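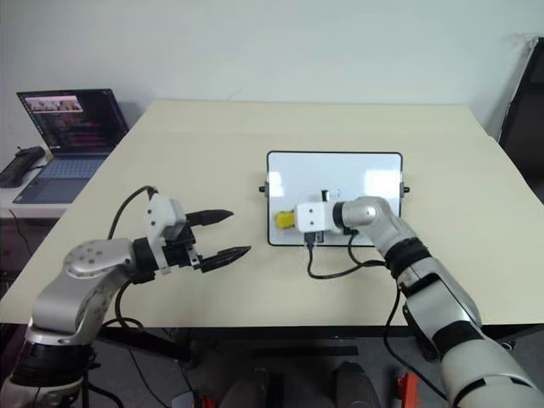

Shopping for the writing station: what we bought, what we skipped, what we'd budget next time

Project report, team Vinstead

I got the purchasing job on our team mostly by being the only one who had opened the spreadsheet before the first meeting. So this part of the report is about money and planning. Ursina Reisinger wrote the control section and Natalia Bermúdez wrote the part on learning from demonstrations (go read hers, it's great!), and I'm covering everything that needed an order form.

What we had to start with

The two arms, their grippers and the cream table came with the lab bench we were assigned, so none of that is in our numbers. Thank goodness, or this would be a very short report. Our task was board work: hold a marker, put strokes on a small whiteboard lying flat on the table, and wipe them off again. We had $900 for everything else, and that had to last through the end of the term.

My first plan was terrible. I made a wish list with every single thing anybody mentioned out loud, and it came to $1349. It had a force sensor on it, a second laptop, a fancy tray with compartments for markers, and a spare set of fingertips in three different shapes. Ursina looked at it for maybe ten seconds and asked which of those things would stop us from working if we didn't have them. The answer was pretty much none of them.

How we cut the list

We went line by line and sorted everything into "can't run without it" and "would be nice." The force sensor was the hard one. Pressing too lightly gives you a broken line and pressing too hard mashes the marker tip, so a sensor sounded perfect. But the one I had priced, from Rostwood, also needed an adapter plate and its own interface box, and once I added those up it was eating nearly half of what we had. Ursina thought she could get decent contact by tuning the height and softening the motion near the board, so we dropped it. I still want one!

The second laptop went next. One laptop sits on the white side table against the wall, where you can keep an eye on the screen without leaning over the arms, and that was plenty for the three of us. The compartment tray went too (a cardboard box does the same thing).

We did keep the spare fingertips, but only one extra pair, in the same tapered shape as the ones already on the black gripper. I'm glad we kept the shape the same. A different one would have meant redoing the grasp settings, and that's Ursina's time, which turned out to be the thing we were shortest on.

The boring stuff that costs money

Cables! I had one line for cables in the first version and it said "cables." Please don't do that. Look at how many there are at our station: they loop over the grippers, they drape across the table next to the board, they run down past the front edge toward the floor. Every one of them has a length, and the arm has to be able to reach without yanking it. I ordered the first batch by measuring straight from plug to plug with the arm parked, and two of them were too short the moment the arm reached for the far side of the board. Back they went, and we paid the shipping both ways.

What I do now is put the arm at its farthest pose, run a piece of string along the path the cable will take, leave slack for a loop, and measure the string. It takes five minutes. Natalia also talked me into buying hook-and-loop ties in a bigger pack, and we used almost all of them.

Markers and erasers were the other surprise. They're cheap one at a time, so I put down a couple of each. Then Natalia started recording practice runs in October and we went through markers like crazy. Caps get left off, tips get flattened, and a tired marker makes a pale line that's useless for checking whether the stroke was any good. I ended up buying from Minja by the box. We also tried a box from Vimix that cost less, but the barrels were skinnier and the grasp wasn't set up for them, so those became the markers we use for notes.

For the board itself, small was the right call. It fits inside the area both arms can reach, and it was cheap enough that I bought a backup without asking anyone. Glossy boards do pick up reflections from the room lights, though. I'd ask for a matte sample next time, before ordering.

Where we ended up

Final spend was $812, with 7 separate orders. The total I'm happy with. The number of orders I'm not so happy with, as each one had its own shipping charge and its own form to get signed. I could have done it in three if I'd waited until Ursina had settled on a marker position before ordering anything that touched the marker.

The leftover $88 is going to stay put for now. Ursina wants it for another pair of fingertips, Natalia wants more markers, and I've asked Rostwood if they'd lend us the sensor for a couple of weeks. No answer yet, so for the moment it's sitting in the spreadsheet under "later."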